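Valtgate Press
Progress report to the Guo Fund for New Fiction
Home / About the Press / Funding / Reports
Submitted 23 October 2018

Project: Urasel Novellas, a series of short science fiction and fantasy titles by first-time authors
Prepared by: Anjani Purba, Series Editor

1. Purpose of this report

This report covers the second period of the grant awarded to Valtgate Press for the Urasel Novellas. It describes editorial work completed, the state of production, and the matters on which we ask the Fund's guidance before the next payment is released. Spending is reported separately on the Fund's own form.

2. Submissions and selection

The open call closed on schedule. We received 37 complete manuscripts that met the length and eligibility rules. Every manuscript was read in full by two readers working apart, and where their reports disagreed the Series Editor read it as a third. Authors' names were removed before reading began.

Six manuscripts were accepted. Four are science fiction and two are fantasy. One of the fantasy titles is written as a set of letters between lighthouse keepers, and the readers' reports on it were divided until the third reading. All six authors have signed contracts on the terms approved by the Fund, including the clause that returns audio rights to the author if they are not used.

Authors who were not accepted received a written reply. Those whose work reached the final round were also sent a page of editorial comment. This took longer than planned, and the last replies went out after the date given in our application.

3. Editorial work

Structural editing is complete on four titles and under way on the other two. The delay on the fifth title was agreed with the author, who asked to rewrite the closing chapters after the first round of notes. The sixth, The Grollia Crossing, was accepted at a length above the series limit. The author has cut the opening section aboard the ferry and has moved the trial forward, and the present draft is within the limit.

Copyediting has begun on the first two titles. A style sheet for the series has been prepared, covering invented place names, ship names, units of measurement and the treatment of words in made-up languages. It will be shared with all six authors so that questions can be settled before proofs.

4. Design and production

Tùng Triệu was engaged as series designer at the start of this period. He has delivered the cover template, the spine design and the interior page layout. The covers use a common border and typeface, with a separate illustration for each book. Two illustrations have been approved by their authors. A third was sent back for changes, as the vessel shown had sails and the one in the text does not.

Sample pages were printed at two type sizes. The larger size was chosen after comments from library buyers, which will add to the page count of each title. We have asked the printer for a revised quotation and will forward it when received.

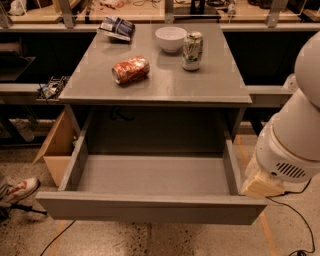
Ebook files will be prepared from the same layout. The first test file displayed chapter headings correctly on all devices tried, but the map in the second title could not be read on smaller screens. Mr. Triệu is redrawing the map in two halves.

5. Publicity and reader outreach

Advance copies of the first two titles are planned for December. A list of reviewers, booksellers and library contacts has been drawn up, and each author has been asked to suggest further names. The series page on our website is in place, with a short description of each book. Opening chapters will be added once copyediting is finished.

6. Changes from the approved plan

We ask the Fund to approve the following changes:

The sixth title to be published one season later than the date in the application.
Part of the sum set aside for launch events to be moved to printing, to meet the cost of the larger type size.

7. Work for the next period

Structural editing of the remaining two titles
Copyediting and proofs of the first four
Approval of all outstanding cover illustrations
Delivery of advance copies
Final ebook files for the first two titles

Readers' reports and sample pages are available to the Fund on request. Questions about this report should be sent to Anjani Purba at the Press office.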